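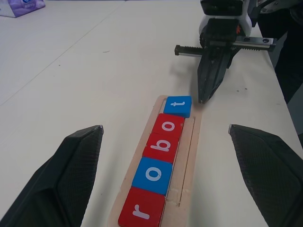

*Letter blocks in their wooden tray.*

Hi Keith,

April report for the Haworth teacher residency, a bit longer than the last one since you asked about the placements!

We started the spring with 18 residents and we're at 16 now. One moved out of state when her husband's job changed, and the other took a full-time aide position in Trirnley and plans to reapply next year (I've told him I'll hold him to it). Everybody else has a mentor teacher and a classroom, though two of the Stirkley placements didn't get settled until the third week, and I spent way too much time on the phone over that. The principal there is new and wanted to meet each resident first. Fair enough, but next year I'm starting those calls before winter break.

Mentor stipends: the first half is paid. The second half goes out when the final observation forms come in. I have 43 forms in hand so far and I'm still chasing the Trirnley ones, where the mentors like to do them on paper and mail them.

The Saturday reading workshops have been my favorite part of the term. We moved them from the college annex to the elementary school in Stirkley, so residents can plan in a real first-grade room, with the small chairs and everything. Turnout went up to around 20 once we opened it to mentors too, and the conversations got a lot better. A couple of the mentors have asked to lead a session in the fall, and I said yes before they could change their minds.

Money is mostly on track. We're under on travel and over on substitute coverage, and I'd like to shift some from one line to the other. Can you let me know if that needs a formal request or if an email will do?

Still open:

- licensing exam fees for the residents who are retesting
- the Virport login problem (mentors can see the schedule now but can't upload anything)
- a date for your visit, mornings are best

I'll send the expense sheet separately once the school office gets me the last of the sub invoices.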